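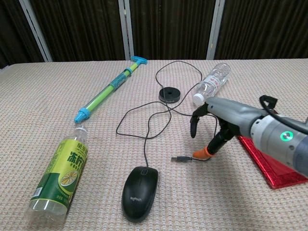
Sortiertisch mit beigem Tuch: Getränkeflasche, Spielzeug-Wasserpistole und eine Logitech-Maus mit Kabel.

Zwischenbericht an die Nirov-Stiftung, Stand Mai
Projekt »Karaca – Dinge in zweite Hände«, Standort Dalside

Liebe Förderinnen und Förderer,

seit unserem letzten Schreiben ist so viel durch unsere Hände gegangen, dass ich kaum weiß, wo ich anfangen soll, also beginne ich am besten beim Sortiertisch, denn dort spielt sich bei uns fast alles ab. Aus den Haushaltsspenden kommt ja immer alles durcheinander an, Spielzeug neben Computerzubehör und dazwischen das, was gleich in den Pfand- oder Wertstoffsack wandert. Im Berichtszeitraum haben wir 2034 Teile erfasst, und rund 1000 davon konnten wir bereits weitergeben, worüber wir uns wirklich sehr freuen!

Am meisten Zeit kosten uns nach wie vor die Kabel. Woo-jin So hat deshalb eingeführt, dass jede Maus und jedes Ladegerät erst entwirrt, dann am Rechner geprüft und mit einem Klettband versehen wird, bevor es ins Regal kommt. 108 Geräte sind auf diesem Weg schon durch, bei 7 weiteren fehlt uns noch das passende Netzteil. In-ho Bang kümmert sich um das Spielzeug und hat vor dem Sommer (zum Glück!) eine eigene Kiste für Wassersachen angelegt.

Von den bewilligten Mitteln ist der Posten für Regale ausgegeben, der für Prüfgeräte erst zur Hälfte. Den Rest würden wir gern, Ihr Einverständnis vorausgesetzt, für die Inventarsoftware Drodix verwenden. Ein Angebot liegt bei.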